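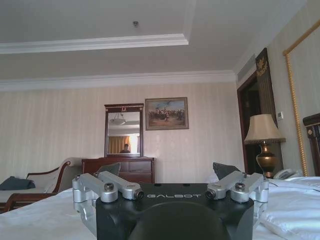
4. Fault during the bed-making trials

4.1 What happened

The bed-making task was tested in a furnished bedroom at Hindton. The robot was to straighten the duvet and place the pillows at the headboard. Of the 42 trials planned, two ended in a protective stop, both on the same part of the task.

In each case the right gripper closed on the duvet and the sheet together. The arm then pulled against bedding that was tucked under the mattress. The force limit should have halted it at once, but the stop came late, and the wrist joint reported error 3556. Dehua Kong, who held the stop button, ended the second trial by hand. No person was hurt and no furniture was damaged.

4.2 Cause

The log showed that the force reading had been set to zero while the gripper was already touching the bed. Every later reading was therefore too low. The Damum control software gave no warning of this -- it accepts a new zero at any point in a trial.
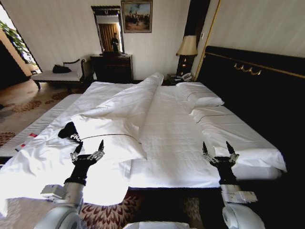 A second weakness was found in the grasp planner. White sheet and white duvet were treated as one surface wherever the duvet lay flat, and the planner chose its grasp points without regard to the layer beneath.

4.3 Action taken

The zero is now set only with both arms raised clear of the mattress. Pulling speed has been halved, and the operator stands within reach of the stop button throughout. The planner has not been changed. This work is left to the next project group, together with the wrist inspection requested from Kerkico.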